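## Zip bags for desk bits – converted!

**Zillgate** · Aug 23, 2019

I gave in and bought a box of 100 zip bags and I am so pleased with them. Cables, spare keys, foreign coins, all the stuff that used to swim about in my drawer (a horrible drawer, it had a Belley receipt in it from January). Everything's visible and it all stands up in a shoebox like little files. Anyone else do this?

**Tak**

Not for me, sorry. I had 200 of the things once and just ended up with bags of bags. A pen cup and a shallow tray does it. If it doesn't fit in those, it goes in the bin.

**Lostora**

@Tak harsh! Where do your stamps go? I'm with Zillgate, but get the ones with a coloured seal. With the all-clear sort I can never tell if I've shut them.

> just ended up with bags of bags

OK, that part is true.

**Tak**

Stamps go in my wallet like a normal person's.

**Sioned Jarman**

Bit of both here! I've got a built-in desk with a cupboard over it, ribbed glass in the door, and I love it because the muddle inside goes all soft and blurry. Pens live in a grey organiser at the back, fiddly things get bagged. The open shelf next to the cupboard is meant to stay clear but a marker always creeps in – I've stopped fighting it. I did the desktop again this week and was in such a good mood afterwards that I started on the hall cupboard. 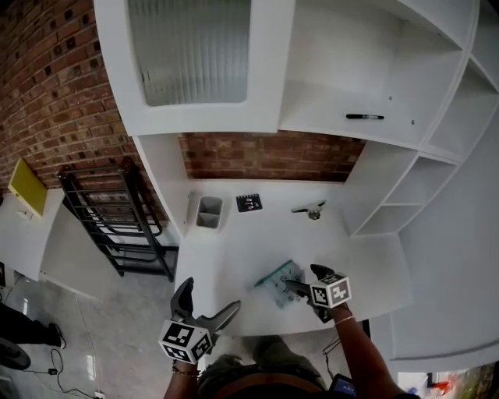

The hall cupboard is a much bigger job, mind. Gloves, torches, a whole carrier bag of batteries! Lostora, which make are your coloured-seal ones? I'd like some in the larger size.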